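The hand test that always passed

December 1, 2019

I said in the spring that I would write up the pinch incident once the paperwork was closed. The paperwork closed a while ago and I kept putting it off. A couple of people have asked me about it since, so I'm putting it down in one place.

I work on gripper software at Fonex. We're a small shop and most of what we do is pick and place for companies that make housings, caps, brackets, that kind of thing. In March we were commissioning a cell in Jarkthorpe for a customer called Rothe. One arm, one two-finger gripper with a camera at the wrist, a feed tray, an outfeed chute. An operator has to reach into the tray now and then to free a part that has landed on its side. To do that they press a request button, the arm goes to a hold position above the tray at reduced speed, and the gripper is supposed to stay open until they press the button again.

On the second day of the trial run, Jihad Chidiac was on the tray. He works for us, so this was one of our own people and not a Rothe operator, which made some of the phone calls easier. He had pressed the button, the arm had gone to hold, and he was straightening a part with his left hand when the gripper closed on two of his fingers. The grip force was turned down for commissioning. He had a bruise and a split nail. He hit the stop with his other hand, Ludger Teuber opened the gripper with the manual valve, and that was the end of it as far as injuries go. Jihad was back at work the next morning. He is fine, and he has read this before I posted it.

We shut the cell down and it stayed down until we knew why.

The first cause took one afternoon to find. The hold request was kept as a flag, and the flag was cleared if the vision process restarted. The vision process had restarted while Jihad had his hand in the tray. After the restart it saw a part in the tray in a good position, told the controller so, and the controller did what it does with a good part. The arm only had a few centimeters to go. Torben Teuber, Ludger's brother, who does our controls, fixed that by moving the hold into the safety controller, where it should have been in the first place. I don't have much more to say about it. It was a design mistake, we had all looked at the drawing, and none of us had caught it.

The part I want to write about is the second layer. We had one, and it did nothing.

The vision software had a hand check. Before any close command, it looked at the current camera picture and blocked the command if it found something that looked like fingers near the gripper. It was never meant as a safety function. It isn't rated for that and we had not counted it in the risk assessment. But it was there, we had spent time on it, and we believed it worked, because every build was run against 198 simulated hand cases and every build passed all of them.

The cases ran in Ganov, our in-house simulator. Each one put a hand somewhere near the open gripper, at a different angle and distance, and ran the pick program for a fixed time. If the gripper stayed open, the case passed. If it closed, the case failed. I wrote most of that, so what follows is mainly about my own work.

When I got back from Jarkthorpe I pulled the log from the cell and looked for the hand check. It had run. It had been given a picture with Jihad's fingers in it and it had returned "no hand" with quite a high score. I took the same picture and fed it to the build on my desk, and got the same answer. So the check wasn't crashed or switched off or starved of time. It looked and it was wrong.

That could happen once. No check like this is right every time. I tried the next picture from the log, and the one after, and it was wrong on those too. Then I went back to the simulator to find a case that was close to what Jihad had been doing, to see what was different about it. I had not opened the rendered pictures in months. I only ever looked at the summary, which was one green line. 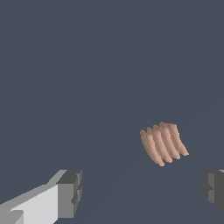

One of the hand cases as rendered in Ganov. Gripper open, four fingers, no part.

There are two things wrong with the case, and it took me longer than I like to see the second.

The first is the hand. Four fingers, no palm, no thumb, set against a plain background. The model we started with was a complete hand and forearm. At some point it was converted to a lighter format to make the renders faster, and the conversion kept one piece of the model and dropped the others without an error. Bastian Kettler found the commit. It was more than a year old. I had reviewed it, and going by my comment I had looked at the render times.

So my first theory was that the check had been tuned on half a hand and did badly on whole ones. I spent 2 days on that. I got the full hand back in, fixed the shading, put a tray under it, and ran everything again. It passed all 198, exactly as before. I was pleased for about as long as it takes to walk to the coffee machine.

Then I took the hand check out of the build altogether and ran the cases once more. I wanted a baseline, so I could show in the report how many cases the check was catching.

All 198 passed again.

That is the second thing wrong with the picture. There's no part for the gripper to pick up. The pick program looks for a part, and if it finds none it waits with the gripper open. Every hand case had a hand and no part. So the program never found anything, never asked to close, and the hand check was never called. The gripper stayed open, and the case passed. It would have passed with a banana or with nothing there at all.

I went and sat with Heike Kleinschmidt, who handles our safety documentation, and told her. She asked me one question, whether any of our other cells were relying on the check. I said none of them on paper. She said that was not what she asked. We went through the installed cells that evening and called two customers the next day.

After that I rewrote the cases. Each one now has a part sitting in a position the program will accept, and a hand near it. The harness first runs the case without the hand, and the gripper has to close. If it doesn't close, the case is thrown out as invalid and the whole run fails. Only then is the hand put in. I kept the same positions and angles as far as I could.

With the hand check as it was shipped to Jarkthorpe, the gripper closed on the hand in 151 of the 198 cases. I ran it a second time because I thought I'd made another mistake, and got 151 again. The ones it caught were mostly bare hands spread flat with plenty of light on them. Curled fingers next to a part were close to hopeless – and curled fingers next to a part are what you get when somebody is reaching into a tray to straighten something.

We retrained it on real pictures of all of us with our hands in a tray, with and without gloves, and it got a lot better. The last run I looked at had 21 failures. That is still far too many to lean on, and we don't. At Rothe the check is in the build as a logging function. It writes a line when it thinks it sees a hand and it doesn't block anything. What stops the gripper now is the hold in the safety controller, plus a change to the tray. Ludger put it on a slide, so it gets pulled out from under the gripper before anyone touches it. If the tray isn't home, the air to the gripper is dumped. You can stand there and restart the vision process all day.

The slide was his first suggestion, by the way, back when we quoted the job. It was left out to save money and floor space. I looked up the amount for the report and it was less than the cost of the downtime.

A few things that have changed in how I work, for whoever does similar stuff.

Every test that expects nothing to happen gets a partner that expects something to happen, under the same conditions. I went through our other suites looking for tests of this kind and found several more. A "does not move when door open" test was running with no motion program loaded. That one was also mine.

We disable each protective function in turn, once per release, and run its own tests against the crippled build. They have to fail. It takes a morning. Torben wanted to automate it and I asked him to leave it as a manual job for now, so that one of us has to sit there and see the red.

And the harness now saves twelve pictures at random from each run and puts them at the top of the report, above the totals. People scroll past them, I'm sure. I make myself look. Last month there was one with the part halfway through the tray floor, and that turned out to be a units problem in a new fixture file, which we would probably have shipped.

The incident report itself is internal and I can't post it. The new harness is tied up with Ganov, so I can't post that either, but the check that runs each case without the hand first is a very short script and I could clean it up if there's interest. The comments are open. I'm traveling until Thursday and will be slow to answer.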